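Sokell Stage Mixer: Getting Ready for Your First Show

Section 4. Sound check with a live band 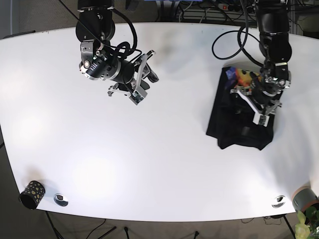

By now your Sokell should be plugged in and warmed up, so let's get some music through it. Take your time with this part, especially if you're new to running sound for a concert -- it gets easier every night, we promise!

1. Turn the main volume all the way down.
2. Ask the drummer to play alone, and bring up the kick drum first.
3. Add the bass, then guitars and keyboards, one player at a time.
4. Bring the singer in last, and have them sing the loudest chorus in the set (a mumbled "one, two" won't tell you much).
5. Run one whole song and save your settings under the band's name.

Note: A room that seats 500 will sound much brighter empty than full. Leave yourself a little space on the vocal sliders for when the crowd comes in.

Caution: Never unplug a microphone while its channel is turned up. The pop can damage your speakers, and it's no fun for the band either.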